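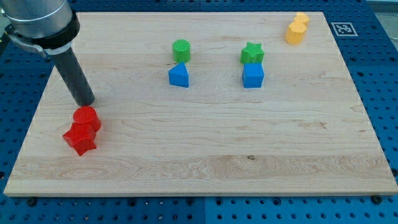 The sorting board in use by the Robotics Club, with the rod tool above the red cylinder.

Robotics Club moves to the sorting task

Members of the Gravatari College Robotics Club have begun work on the Flukeo Challenge, the student automation competition to be held in December. The club has 29 members this year, drawn from Years 9 to 12, and meets in the Nuchit Building from 3:45 pm.

The challenge asks each team to program a robot arm to move coloured shapes on a flat board according to instructions issued on the day. Teams do not know in advance which shapes will be used or how they will be arranged. One round may call for all pieces of a single colour to be brought together, while another may ask for a named piece to be placed beside its partner. A set of 8 blocks is being used for practice, in red, green, blue and yellow, and includes cylinders, stars, a cube and a triangular prism.

The club has elected to enter the pushing division, in which pieces must remain on the board and are moved with a straight rod. Mr Haziq Rahman, who coordinates the program, said the division rewards careful planning.

"A cylinder and a star behave quite differently when they are pushed," Mr Rahman said. "Students have to think about where the rod makes contact and what is standing behind the piece. Several of them have filled whole notebooks with sketches of the star alone."

Members are organised into three groups for the remainder of term. The first is responsible for motion and safety limits, the second for recognising the shapes by colour and outline, and the third for keeping the trial log. By the end of last month the log held 269 entries, each giving the starting layout, the instruction and the result. The groups will exchange duties after the mid-term break so that every member has experience in all three areas before the competition team is chosen.

Year 11 student Prasert Wannasri leads the motion group. He reported to the most recent meeting that the approach speed had been reduced, and that the rod is now brought down beside a piece before any sideways movement begins. His written notes on the change are available in the club folder, and new members are asked to read them before booking time on the arm.

The College thanks Flirnero Engineering for its continued support of the program, including a grant towards competition fees and travel. Families should note that up to six students may be entered in a team. Those selected will be advised in writing, and a consent form will be sent home with the travel details. Students who are not selected are welcome to attend as supporters and will continue to take part in regular meetings.

New members may join at any point in the term, and no programming experience is required. Closed shoes must be worn in the workshop and long hair tied back. Enquiries may be directed to Mr Rahman through the College office on extension 1884.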